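## 3. Lining your bin

Before your Pleltora tabletop bin goes to work catching tea bags, pencil shavings and all the other odds and ends that collect on a desk, it needs a liner. You can certainly use it bare, and plenty of people do, but a bag saves you a trip to the sink every evening and keeps the inside from taking on the smell of yesterday's orange peel. Set aside a few minutes the first time. After a week you'll be doing it while the kettle boils.

### What you'll need

- The bin, rinsed and dried as described in section 2
- One small bag (a Zokodley small-size liner, or any thin, see-through bag wide enough to go over the rim with a bit to spare)
- One twist tie
- A flat, dry table or counter

If you're using up bags from the grocery store, hold each one up to the light first. A pinhole near the bottom is easy to miss and will leave you with a puddle under the liner (we speak from long experience with coffee grounds).

### Fitting the bag

1. Stand the bin on the table with the smiling face toward you. It doesn't matter to the bag which way the bin is facing, but these steps talk about left and right, and it's easier if we're all looking at the same side.

2. Open the bag all the way and give it one good shake to fill it with air. If the two sides cling together, rub the top edge between your fingers until they part.

3. Lower the closed end into the bin and press it gently down with your fist, working out toward the corners. The corners are rounded, so the bag should settle without much fuss. Leave it a little slack at the bottom. A bag pulled tight across the floor of the bin will slide back up as soon as you let go.

4. Fold the open end out over the rim, starting at the back and bringing it around both sides to the front. The rim is thick and rolled, and the plastic passes over it easily.

5. Let the extra hang down the outside. It will bunch up and wrinkle, and on a square bin there is no way around that, so please don't spend your morning smoothing it. If the overhang reaches the table, roll the top edge of the bag under once or twice until it clears.

6. Gather any loose plastic at the right side of the rim into a small pinch.

7. Wrap the twist tie around the pinch and give it 3 turns. Tuck the sharp ends in toward the plastic, where they won't catch a sleeve.

> **Note:** The overhang will cover part of the face and some of the "Hello." With a clear or milky bag you'll still see them through the plastic. With a dark bag you won't, and if the bin lives in a child's room you may hear about it.

> **Caution:** Keep bags and twist ties away from babies and small children. Store spare ones up high or in a closed drawer, and never leave an unused bag sitting inside the bin.

### Checking the fit

Drop something light into the bin, such as a crumpled sheet of paper, and see whether the rim of the bag stays put. If it slips inward on one side, you probably have more plastic on the opposite side than you need. Undo the tie, shift the bag across a little and try again. Ľudovít Hrnčiar, who wrote the first version of this guide, liked to leave the back edge longer than the front, and if your bin stands against a wall you may find that suits you too.

### Changing the bag

1. Untwist the tie and set it aside. One tie is usually good for about 47 changes before the wire inside gives up.

2. Lift the overhang up on all sides and bring it together above the bin.

3. Hold the bin down with your free hand and pull the bag straight up. If it sticks, let a bit of air in along one corner and it should come loose.

4. Wipe the inside with a damp cloth and let it dry before you fit the next bag. A slight yellowing on the inside walls comes with age and tea, and does no harm.

> **Caution:** Don't put hot ashes, candle stubs that are still warm, or anything smoldering into a lined bin. Don't scrub the front with steel wool or scouring powder, either. A soft cloth and dish soap are all the printing needs.

### Spare parts

Liners and ties are sold together as pack 352 from the Menolbridge store. For odd sizes, write to Tae-yang Sun at the parts desk, who answers letters on Tuesday and will want to know the width of your bin across the top, measured from outer edge to outer edge.
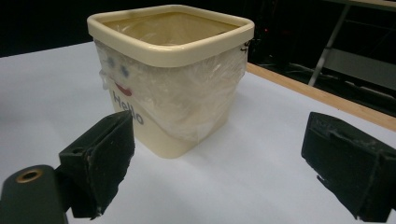 *Figure 2. Bag folded over the rim and held at the right side.*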